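A Day Out to See Robots at Work

Have you ever wondered how a robot learns to pick things up? On August 20, 2023 the Anuvmont workshop in Brarnumska held its open day, and children were allowed in to find out. This page explains what they saw and what some of the words mean.

The open day had 26 short demonstrations. The one with the longest queue was called Jenkins. Jenkins is a pair of robot arms that work at the same table. Each arm has a gripper at the end, and a gripper does the job that your hand does. You have five fingers on each hand. Each gripper on Jenkins has only two, and they open and close like a pair of tongs.

Cloth is one of the hardest things for a robot to handle. A wooden block keeps its shape when you squeeze it. A piece of cloth bends, folds and flops about, so it looks different every time it is moved. The robot has to find a part it can pinch and then hold on.
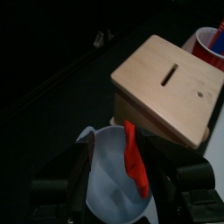

Why doesn't the robot just squeeze as hard as it can?

A hard squeeze can crush a paper cup or make a slippery thing shoot out sideways. The robot has to use enough force to hold the object and no more. You do the same when you pick up an egg, but you learned it so long ago that you don't have to think about it.

How does a robot know where things are?

Many robots use cameras. A camera close to the gripper gives a near view of whatever is between the fingers. A camera further away shows the whole table. A computer can use both views to help decide where the arm should go next. The computer program at the open day is called Serkik, and the workshop has been adding to it since November.

What is on the table?

Mostly things you could find at home. There is a wooden box with a slot in the top, a cup with utensils in it, a chopping board and a marker. Household things are good for practice. They come in many shapes, and some are much easier to grip than others.

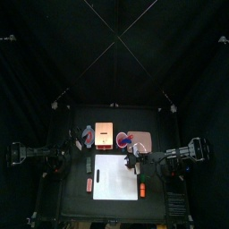
The two robot arms and their table, with black cloth walls around it.

Can a robot get things wrong?

It can, and it often does. It may close its fingers too early, or let go in the wrong place. People who work with robots write down what went wrong and try again. One job might need over 33 tries.

Try it yourself

You will need a clean sock, a plastic cup and a pair of kitchen tongs. Ask a grown-up before you borrow the tongs.

Put the sock flat on a table. Pick it up with the tongs and lower it into the cup. Now do it again with one eye closed. Was it harder to tell how far away the cup was?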